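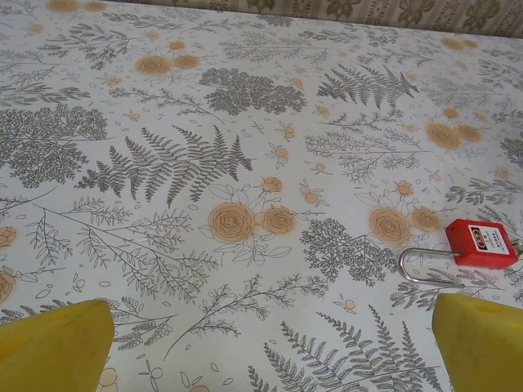
Red lockout padlock on the bench cloth.

Notebook, race bike 26, 2018-03-26

Back from the Fudon test. 638 km of van for 7 laps, a ratio I shall not be showing the sponsor.

Front end: chatter into the hairpin again, same as February. Jastden fork oil changed for the heavier grade. Rider reports it now chatters more slowly. Preload back two turns, compression left alone until I trust the clicker.

Rear shock (Schwerdtfeger) serviced, new seal head. Old one scored all the way round, which explains the damping, or the lack of it.
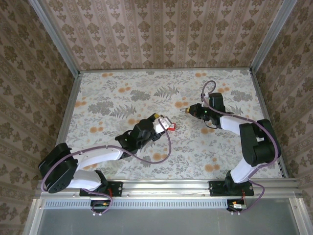 Still to do before Fulta

Rear sprocket up one tooth. Chain to match, if we own one.
Safety wire on the sump plug. Scrutineering has opinions.
Brake pads: measure them this time, don't squint at them.
Engine is at 354 minutes since rebuild. Valve clearances due, and overdue if you believe the manual.

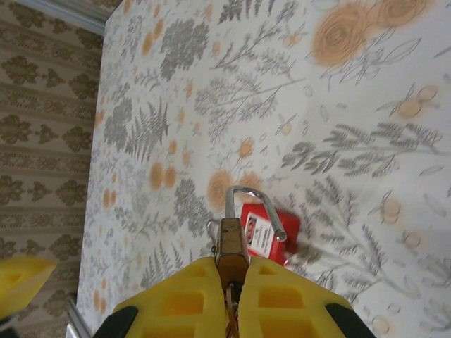
Padlock held upright in the yellow fingers.

Data logger lost the rear wheel speed on every lap. Check the sensor gap before blaming the loom. I blamed the loom last time and bought a loom.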